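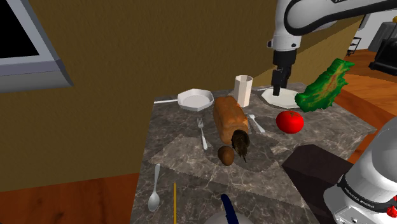 November 8, 2020

Hard water again. The new kettle element has a white skin on it after less than a month, so I spent the morning on the scale problem and am writing it up while I still have the readings to hand.

Cold tap, run for two minutes before sampling: 318 mg/l as calcium carbonate, by the drop-count kit. Repeated with a fresh vial and got the same. The figure in February, taken from the same tap with the same kit, was lower, but I did not run the tap first that time and would not put weight on the comparison. The reagent bottle was also nearly new then. It is near its date now and I have ordered another.

Descaled the kettle with citric acid, 28 g to the litre. Brought it up to warm and switched it off before the boil. Boiling it with the acid in gives a cloudy deposit that is harder to shift than the original scale, a mistake I made at the Brilton flat and do not intend to repeat. Left it for half an hour, tipped it out, rinsed twice, boiled a full kettle of plain water and threw that away too. The element came up clean apart from a ring at the bracket, where the solution does not move much. A second dose with the kettle tilted on a folded cloth took most of that off.

The shower head was worse. Six of the nozzles were blocked completely and several others were spraying sideways. I unscrewed it and soaked it in a bucket at the same strength. The rubber washer has gone hard and should be replaced, but I had no spare of the right size, so it went back in with two turns of tape on the thread. It weeps slightly at the joint. Must measure the washer before going to the shop this time.

No acid on the worktop, obviously. Wiped up a splash by the sink at once and went over the place with plain water. Calcium stone and citric acid make a dull patch in less time than it takes to find a cloth.

Mohit Shukla rang at lunch about the softener. He has had a Flistine unit under his sink for two years and gets through a block of salt every five weeks with three people in the house. He sets the regeneration for the small hours, when nobody is drawing water, and says the noise does not wake them. His hardness reading after the unit is too low for the kit to register, one drop and the colour turns. He still keeps a separate unsoftened tap for drinking, on account of the sodium. I asked about the pressure drop across the unit and he had never measured it. He will borrow a gauge.

My difficulty is where to put one. The stopcock is behind the drawers, the rising main goes up in the corner, and there is no drain within reach that would not need a new hole through the wall. Urmila Negi thinks the cupboard on the landing would serve if the cold feed were taken off at the tank, but that treats the bathroom and leaves the kitchen as it is, and the kitchen is where the kettle lives. She is right that it would be the cheaper job by some distance. I drew both layouts on squared paper after lunch. The kitchen version needs four more elbows and an isolating valve that I would have to lie on my side to turn.

Gemgate sent their quotation for the larger model. Capacity is given as 1,000 litres between regenerations, without stating at what hardness, so the number is of no use to me. Wrote back asking for the resin volume and the test conditions. The installation price excludes the drain. Rawat have not replied at all, and I shall give them until the end of the week.

Evening: tea from the descaled kettle. No film on the surface for the first cup, faint film on the second once it had stood. That is temporary hardness coming out and has nothing to do with the kettle. Tried the same leaves with water from the filter jug and there was no film, though the cartridge is nearly spent and I doubt that will last.

To do: washer, reagent, salt prices. Sample the tap again first thing, before anyone runs a bath, and label the vial.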